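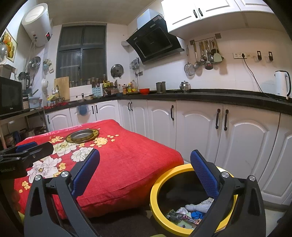

Stider hand-held grippers: good grip, bad pivots

I bought the Stider pair for recording kitchen tasks, one gripper for each hand. They are sold by Vitberg and cost 700 for the set, charger and case included. We used them at a kitchen table with a red flowered cloth on it, mostly for picking up dishes and setting them down again. They did well for 62 sessions. In the next one the left unit jammed with the jaws half closed.

What went wrong

One of the pivot screws had backed out far enough to catch on the linkage. The trigger went stiff, then stopped. I pulled harder, which was my mistake, and the screw let go. The jaw swung sideways and pinched the operator's finger against the body. It left a bruise and nothing worse, but there is no guard over that gap, and the manual has no warning about it.

The manual says to check the pivots every 500 cycles. The grippers have no cycle counter. In a busy session we go past that number before lunch, so the interval is not much use to anyone doing this work every day.

Vitberg answered my email in two days and sent new screws with thread locker already on them. They did not offer to replace the linkage, which has a scratch in it now. I asked about a guard and was told it had been "noted."

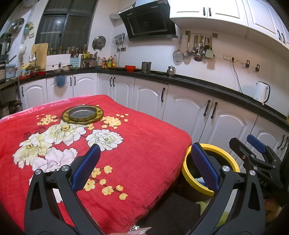 Pads and handling

The blue textured pads are the best part. They hold a thin metal rim well, and ours have not peeled. I had an older Skonon pair before this and its pads slid on anything polished. The Stider jaws also open wide enough that you don't have to line up perfectly.

Weight is fine for the first hour. After that the wrist feels it. Long nails are not a problem on the trigger, though you do want to keep them away from the linkage.

What I do now

I check every pivot with a driver before we start and again at the break. If the trigger feels stiff, the unit goes down on the table and nobody pulls on it. Fingers stay behind the body whenever the jaws are moving. The new screws have been in for 80 sessions and none has moved.

Three stars out of five. I would buy the pads again separately if Vitberg sold them that way.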